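Flernidano: notes on sorting small stuff into clear bins

Last updated 21/10/2024

Hi! I'm Valbona Dervishi, and this folder is my running set of notes on sorting blocks and cups into clear containers on a tabletop. Homa Yazdani wrote the first version in June and I've been adding to it ever since, mostly late in the day, so please forgive the rambling.
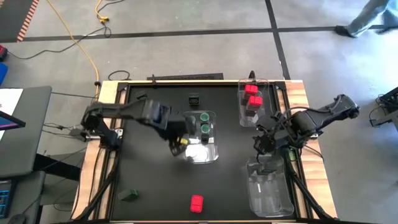

I got into this because I like putting things away (my sister got all the artistic genes). Flernidano is the name of the folder and also what we call the sorting routine itself, which gets confusing, so when I mean the folder I'll say "the folder."

What's in the folder

notes.txt – my write-ups, one per session, 44 of them so far
layouts.csv – where each piece starts and which bin it should end up in
words.txt – the names we use for things, so Homa and I stop arguing
old/ – Homa's June notes, left exactly as she wrote them

The things we sort

Blocks and cups. The blocks I write about most are the red ones and the dark green ones. The cups are dark green too, which sounded fine when we started and turned out to be a pain in the notes, where "the green one" could be anything. So please write "green cup" or "green block," every single time! I went back and fixed 22 entries by hand and I'm not doing that again.

The containers are all clear. I love this. You can check on a bin from the side without leaning over it, and red shows up nicely through the plastic. The downside is glare. A shiny clear container can look like it has something in it when it doesn't, so look down into it from the top before you write "empty."

The table

Black top, light wooden border. Dark green on black is hard on the eyes by evening, and I've missed a block more than once. Homa wanted to put a white sheet down. We tried it for three sessions and it slid all over the place, so back to black we went.

How a session goes

Put the containers out first, then the loose pieces. Leave some open space between them. Pick a row from layouts.csv and follow it, even if it looks silly. Then sort until the row says you're done, and write it up right away (I've tried doing it the next morning and I remember nothing). I give myself 20 minutes for the write-up and usually run over.

If a piece tips over or lands outside its bin, leave it in the notes as a miss. Don't tidy it up on paper. The misses are my favorite part to read back, and they're how we figured out that cups like to catch on the rim.

Column names in layouts.csv

piece – block or cup
color – red or green, lower case please
start – where it sits on the table, in plain words
bin – center, upper or lower

Things I know are wrong

Rows copied over from Aliyu, our older folder, still say "box" where they should say "bin." Some of Homa's starts just say "over there." I've asked her, and she doesn't remember either.

Still to do

Add a row for cups stacked inside each other. Rename the bins to something better – I'm open to ideas. Send corrections to me or Homa, whoever you run into first.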